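Erkden hand-held gripper, two-jaw version: review after a budget cycle

We bought two of the Erkden hand-held grippers for home tidying work, where an operator picks up household items by hand and the recordings are used later to train an arm. The purchase came out of a 2,000 dollar line that also had to cover spares, storage and a second set of batteries. What follows is mainly for people deciding how much of a similar line to set aside.

The list price was 378 dollars per unit, bought through Nedport. Shipping was extra and the quote did not show it until the last step. Lead time was 9 working days. The Rokodholm unit we compared it with costs more and comes with a case and a charger; the Erkden comes with neither. Once those are added the gap gets small, and a buyer who needs only one unit could go either way.

Build is good. The frame is stiff and the screws are standard heads, so a normal driver set is enough for service. The jaws open wide enough for most of what is found in a bedroom. The trigger has a long pull with very little feel in the first third, and new operators tend to close too hard until they get used to it.

Pads are the main running cost. The blue textured ones supplied with the tool hold plush and fabric well. They are weaker on smooth curved objects, where the contact patch is small and the item can turn in the grip. Van Wyk sells a softer pad that fits with light trimming. It grips metal and glazed surfaces better and picks up lint faster. We keep both types and budget for a fresh set every month of full use.
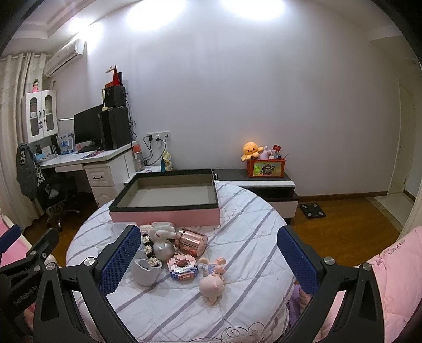
Mixed small items are the right test for a tool in this class. Soft toys hide a poor grip, and hard blocks hide poor compliance. A session that uses only one or the other will make almost any gripper look acceptable. If a seller offers a trial, bring your own objects and include at least one that rolls.

Operator time costs more than the hardware. Our first plan allowed for the tools and left setup out entirely. Placing items, resetting them after each pass and checking recordings took roughly half of every session. Anyone pricing a project should put that in the first draft of the budget, along with a container large enough to take everything being sorted.

Weight is acceptable for an hour. After that the wrist gets tired and the paths get sloppy, so plan on breaks or a second operator. The handle comes in one size.

Documentation is thin. The assembly sheet has clear drawings, but the calibration steps skip the jaw zero setting, and we had to write to support for it. The answer came the next morning and was correct.

Would buy again: yes, in pairs, with spare pads on the same order. Check the shipping charge before approval.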